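Friday, October, notebook 3, continued from the page with the coffee on it

Pose alignment, still. Picked up where I left off with the Fluvilow converter, which takes the raw sessions and turns them into the thing the planner wants to eat. The planner is a fussy eater. It wants both grippers and the head in one coordinate system, one clock, no gaps, and it will accept two of those if you catch it in a good mood.

State of play this morning: left and right gripper trajectories look fine by themselves. Put them together and the relative pose between the hands drifts, slowly, over a session, until the replay has the two jaws passing through each other like ghosts in a corridor. Recep Ağca's theory is clock skew. My theory was the marker cube geometry file. We have bought into our own theories to the extent of not speaking about it over lunch.

Ran the cross-view check on the bathroom fittings set. For each timestamp I take the wrist view from one side, find the other gripper's cube in it, solve for the pose, and compare with what the two independent tracks claim. 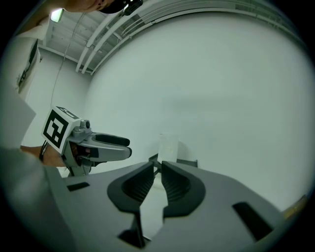 Detector settings first, before I forget what I changed. Minimum tag side is now 24 pixels, adaptive threshold window widened, corner refinement on. The old settings were tuned on flat calibration boards in the middle of the lens, where everybody is beautiful. Out towards the rim it's another matter: pipes that I assume were installed straight go round the top of the view like a running track, and the other gripper's cube sits well over to the left with its front tag square on to us and only part of the pattern showing on the top face. Half a tag is worth nothing to the decoder, so the solve falls back on one face, and one face means the usual planar flip. Two answers, both plausible, one of them inside out.

So that's one real bug. When a single face is visible we were taking whichever solution had the lower reprojection error, and the difference between the two is often noise. Changed it to prefer the solution nearest the previous frame, unless the error is worse by a proper margin. Margin picked by squinting at a histogram. To be revisited by someone with principles.

Result on the first session: jumps mostly gone. Drift still there. Annoying, as it leaves room for Recep.

After tea I did what he'd asked for on Tuesday and logged the offset between the head stream and both wrist streams across the whole session instead of just at the start. The sync code (Limsakul, the old branch, before my time) estimates one offset from the first 90 frames and then believes in it for life. Plotted it. There's a slope. A very clean slope, the sort you'd put in a textbook. I've printed it and left it on his keyboard face down.

Fix is to fit a line, not a constant, and to refit whenever a stream drops out and comes back. Wrote that, then spent an hour on the refit because the buffer was holding 200 frames and I was handing it indices from the unbuffered stream. No comment.

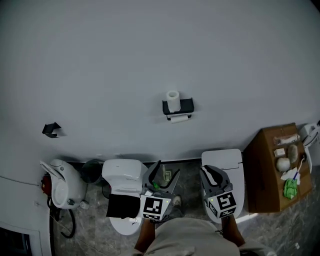
Reran with the linear clock and the flip fix together. Relative pose now holds from one end of the session to the other, at least by eye in the viewer. The jaws no longer haunt each other. The per-frame numbers want doing properly and I'm not going to do them at this time of day.

Side effect I didn't expect: the segmenter got better. It decides where one action ends and the next begins by looking at hand speed and jaw opening, and with the streams lined up the jaw events fall where the hands slow down, as you would hope. Before, it was cutting in odd places and producing little orphan segments in which nothing took place. The Pliramar people had written a whole filter to throw those away. They'll be thrilled to hear the filter is now decorative. Perhaps I'll let Recep tell them.

What has not got better is the thin white stuff. Perception still loses it against the wall about as fast as it finds it, and the depth estimate for anything crinkled or see-through is a work of fiction. Tried raising contrast locally before the network sees it. This found a great many edges, most of them in the ceiling.
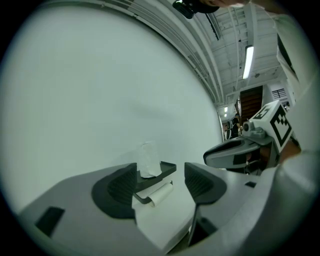
Other option is to stop asking for depth there at all and let the planner use the gripper pose at jaw closure as the object position. Crude, but we have the gripper pose and, as of this afternoon, we may even trust it. Holumico's format has a field for "contact-derived position" that I had always taken for a joke. Will try it on the same session on Monday.

To do:
flip fix into main, with a test this time
linear clock behind a flag until Recep has looked at it (he will want to look at it)
rename offset_final_v2, which is neither
recompute the relative pose error properly, per session, and write it down here
find out who set the buffer length and why
ask for a calibration run with the board held near the rim of the lens as well as in the middle

Left the batch job going on the big machine. If it's dead when I get in, the first suspect is the refit, then the disk, then me.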